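Kurel trial: hand grippers, August

Pilwood has been told that tidying can be taught to a machine, and Kurel is the job of teaching it. People go into kitchens with grippers and pick things up, shift after shift. The target is 295 pickups. The leaflet says this frees staff for better work. I asked which work and am still waiting.

Albertina Caldeira did home visits for 8 years before she was moved over. She says her wrists ache by three in the afternoon and that she misses talking to clients. Jonatan Forsberg likes it – the hours are regular and he gets home for tea. Both are on the same pay as before, with five fewer paid breaks a month. Management calls that a neutral change.

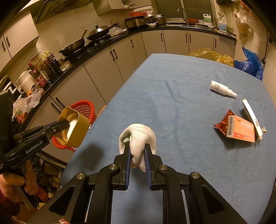
White knitted glove in the gripper, second gripper at the yellow container. Kitchen table, Kurel.

Brilis will review the figures next. Staff have asked to see them too – no reply so far.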